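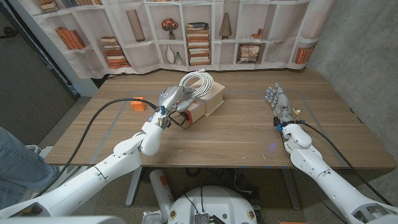
Cable drag at the wrist when comparing two hands on one bench

Gillespie Lindsay
Our laboratory is comparing two multi-fingered hands on a two-armed bench unit, prior to a purchasing decision in April. The test objects are a lidded cardboard box, a coiled cable and a small cube. The left hand is supplied by a long cable which arcs over the table, and I am concerned that its weight affects the grip scores on that side. The right arm has its cable run along the links. May the two sets of results be compared fairly, or must the cabling be made the same first?

Torquil Munro
The cabling should be made the same before any scores are recorded. A free cable pulls on the wrist by a different amount at each reach, and no single correction will remove this. At Histville we ran 16 grasps per object with the cable free and 16 with it clipped along the arm, and the spread between trials was plainly smaller in the second set. Please leave a service loop at the wrist joint and check it through the full rotation. It is also advisable to exchange the hands between left and right halfway through the programme, in order that any fault in one arm is not charged to the hand.

Archie Swanson
We use the Urnent controller and have had no trouble with cables. Have you updated it?

Jeanie Munro
I support the advice on exchanging the hands. I would add that the force reading should be zeroed in the pose used for the grasp, with the cable attached. Our procedure at Bramomik calls for this after every 12 trials. It does not replace proper routing, but it will show whether the reading has drifted.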